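Gatchalian is back, and Brostport gets her first!

We have been waiting to share this one. The second season of Gatchalian, the family comedy half our members seem to watch with their moms, opens in March with a live evening at the Zeltetti, and the cast is coming along for it. Agathe Guillot plays the eldest sister again, and this time she also directed 2 of the new episodes. She has been doing small parts and voice work for years, so seeing her name in both places in the credits is a real thrill.

The evening starts at 7:30 with the first episode on the big screen, then a talk on stage, then songs from the show (yes, the wedding song, all the verses). The Zeltetti seats 624 and the balcony will be open - please take the side stairs if you are up there.
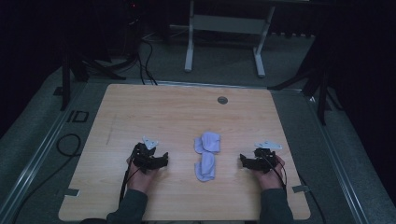 Derek Hebden writes that he saw the pilot at a festival before any channel had picked it up, and that the dinner argument got such a long laugh he missed the next three lines. He would like more of the grandmother this season. So would we, Derek! She is in every episode but one.

Members can book from noon on the first of the month, up to 3 seats each. Sivum, the band behind the theme tune, will play in the lobby from 6:45, and they have promised the long version - come early if you want to stand near the front.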